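Onham Clothing Reuse Project
Progress report to the Kontogiannis Fund, second period

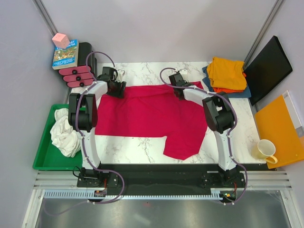 The second period ran from the end of the fall collections to the close of February. Most of the work went into getting the Arnilik Street store open on regular hours and clearing the backlog left from the first period. Both are done, although the store opened later than we told you it would. The delay was the fire inspection, which had to be repeated after the rear exit door was replaced.

Collections and sorting

We took in 1,198 bags of donated clothing. Of these, 574 came from the school drop-off points and the rest from the store counter and the two church halls. Quality was better from the schools. The church hall bags had more household linen than we can sell, and we have asked both halls to put up a new sign listing what we accept.

Sorting is now done within the week for most items. Winter coats still take longer, as each one is checked for zippers, lining and missing buttons before it gets a price. Khang Nông rewrote the grading sheet in plain language and cut it to one page. New sorters pick it up faster, and there are fewer arguments over what counts as grade B.

Repairs

The evening mending class has 20 regular places, and all were filled for both terms. Hạnh Châu taught the first term and Freya Fairclough took over for the second. The class covers hems, seams, patches and buttons. Several people asked for knitwear repair. We do not have a teacher for it yet.

We bought one used overlock machine from the equipment line. The second machine in the budget has not been bought. The price went up after the application, and we would like to talk with you about moving money from printing to cover the difference.

Staffing

Định Âu started as part-time store lead. The driver position is still open. Until it is filled we are paying Rulau for pickups by the trip, and this costs more than we planned. We have had nine applicants, but most wanted full-time hours.

Spending

We are under budget on rent, because of the late opening, and over on transport. The full table was sent separately with the receipts.

Next period

Fill the driver position. Settle the question of the second machine. Start Saturday hours at the store if staffing allows. We also need to find dry storage for summer stock before the coats come off the floor, and the basement is too damp to use.

Submitted by Aleksandra Brzozowska, project manager

Onham Clothing Reuse Project | Contact us | All rights reserved | Back to top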